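Last updated Thu 20 August, mostly to fix the bit about the glue.

I've been asked enough times how I do the padded covers on my little notebooks that I'm finally typing the whole thing up in one place. It's an easy project! You need a free evening, then a second evening once the glue has dried, and you'll have something that looks a lot fancier than the effort that went into it. I learned a version of this from Jolanta Brzozowska, who taught a Saturday class in Clendley years ago, and then I changed half of it (sorry, Jolanta) to suit my short attention span.

## What you'll need

- Plain printer paper, 80 sheets. I've gone up to 100 but the spine starts fighting you
- Cover board, the gray stuff. Cereal box is too thin, I've tried it twice
- Cotton fabric, something with a tight weave
- Thin quilt batting, one layer
- Linen thread and a blunt needle
- White PVA glue, the kind that dries clear
- Two sheets of decorative paper for the insides of the covers
- A ruler, a craft knife, a bone folder or the back of a spoon
- Something heavy (I use a cast iron pan and a dictionary)

Buy more fabric than you think you need. I once had to finish a back cover in a completely different print and then tell my sister it was a design choice.

## Step 1: Fold your sections

Take 4 sheets, line up the edges, and fold the whole stack in half. Run the bone folder down the crease, hard. Keep going until you've used up all the paper, which gives you a pile of little booklets. These are your sections, or signatures if you want to sound like you've been to a bookbinding class.

Now put the pile under the heavy thing and go make dinner. I used to skip this and my books came out fan-shaped, so puffy they wouldn't close. Overnight is even better if you can stand to wait.

## Step 2: Punch the holes

Cut a strip of scrap paper as tall as your sections and mark five dots down it, evenly spaced, staying a thumb's width in from each end. Tuck the strip into the fold of each section and poke through the dots with an awl or a thick pin. Do it over an old phone book or a folded towel.

Mark the top of your strip with a T. If you flip it halfway through the pile, your holes won't match up, and you'll find this out when you're four sections into your sewing and cursing.

## Step 3: Sew it all together

Cut a piece of thread as long as your arm and a half. Longer thread sounds like a good idea and then it knots itself into a bird's nest. You can always tie on more.

Go in through the first hole of the first section, leaving a tail, then in and out down the row until you pop out at the last hole. Set the next section on top and work your way back. When you get to the end, tie the thread to the tail with a square knot. From the third section on, before you move up, slip the needle behind the stitch joining the two sections below and pull it through the loop. That's a kettle stitch, and it's what keeps the ends from flapping.

Pull along the spine as you tighten, never straight up. Pulling up rips the paper, and it always seems to rip on the last section.

## Step 4: Glue the spine

This is the part I had wrong in the old version. I used to tell everybody to slather it on. Please don't! A thin coat, brushed right into the gaps between the sections, then let it dry, then a second thin coat. One thick coat goes stiff and cracks the first time you open the book flat.

I pour my glue into a small squeeze bottle so I'm not wrestling with the giant jug. Stand it on the table next to you, well away from your sleeve, and put the cap back on between coats. The tip clogs in no time otherwise and then you're digging at it with a pin.
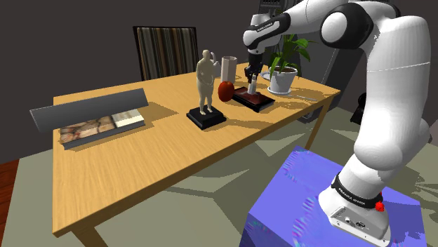 ## Step 5: Make the padded cover

Cut two boards, each a tiny bit bigger than your stack of pages on the three open sides, and a narrow strip for the spine. The spine strip should be as wide as the sewn book is thick. Measure yours with the ruler, don't go by anybody else's numbers.

Glue batting to the outside of the two big boards and trim it flush. Leave the spine strip bare, or the book looks like it's wearing a sleeping bag.

Lay your fabric face down and set the boards on it, padding side down, spine strip in the middle, with a gap on each side of the strip a little wider than your board is thick. Those gaps are your hinges. Trim the fabric so there's a nice border all the way around, snip the corners on a diagonal, then fold the edges over and glue them down. Do the long sides first. Pull the fabric snug but not drum-tight, or the boards will bow.

For the corners, poke the little extra bit of fabric in with your fingernail before folding the second side over. It's fiddly and the first one will be ugly. Make that one the bottom back corner.

## Step 6: Put the book in its cover

Fold each decorative sheet in half and glue it along the fold edge to the front and back of your sewn pages. Let that dry. Then set the pages in the cover, slide a piece of wax paper inside the folded sheet, brush glue on the outer half, and close the cover onto it. Flip the whole thing over and do the other side.

Don't open it to check! I know. I want to peek too. If you open it while the glue is wet, the paper wrinkles and there is no getting it back. Leave the wax paper in, put the book under the heavy thing, and leave it until tomorrow.

## A few questions I get a lot

**Can I use a glue stick?** For the fabric edges, maybe, in a pinch. For the spine, no.

**My cover won't close all the way.** Your hinge gaps are too narrow. It may loosen up with use. Mine from last September did.

**Can I use knit fabric?** It stretches while you're gluing and the pattern goes wavy. Pornthip Hemmin wrote to me that she irons a light interfacing onto the back first and gets great results, so try that and let me know.

**How do I get glue off the fabric?** Damp cloth, right away, dabbing. After it dries you own that spot forever.

Next I want to try one with a ribbon marker and a pocket in the back, and I'll add it to this page when I've got a version that doesn't embarrass me.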